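Community » Workshop Help » Arms and Grippers » Cable snagging on two-arm folding cell

Cable snagging on two-arm folding cell

Kinsella
2026-09-11

Hello all. I look after a small cell with two arms that handle cloth. Since July I have a problem with the left arm. When it reaches far over the table, the wrist stops short and the controller gives a following error. If I start it again with no cloth, it goes fine for many cycles and then stops in the same place.

I have already changed the wrist motor and run the calibration 2 times. The cables are held by clips on the upper arm and make a loop at the shoulder. I suspect this loop, but I do not see it pull tight when I move the arm by hand. The cloth in the cell at the moment is the mint one, and the left gripper is down on it.
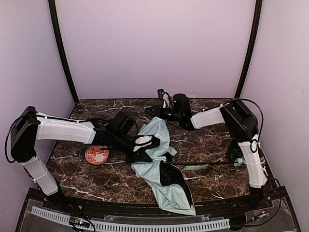

Left arm reaching over the cloth, right gripper waiting behind it.

How much slack should I leave at the shoulder, and do I need other clips?

Prendero

I had the same error on a similar arm. When you move it by hand with power off you go slowly, and the loop has time to settle. At full speed it swings and can catch on the corner of the shoulder housing. Please try this: open the first clip after the shoulder, send the arm to its longest reach at low speed, and only there close the clip again. Then fold the arm back completely and look if the loop touches anything. Mine needed 12 cm more cable than I had given it.

I would also check the plug at the wrist. A half broken wire inside gives exactly such a fault, good for 7 cycles and bad on the next. Bend the cable gently near the plug while the arm holds its position and watch the error counter.

Wurkell

just buy better clips, the cheap ones slide

Noreen Geraghty

I agree with Prendero about the clip, but do not make the loop too big, or it will hang down into the path of the other arm. I put a paint mark on the cable beside each clip. If the mark has moved, the clip is slipping. I check the marks every 500 cycles, together with the screws of the finger pads.

Also keep anything that lies across the table away from the cloth. A thin cable there can be picked up together with a fold, and then the wrist has to pull against it.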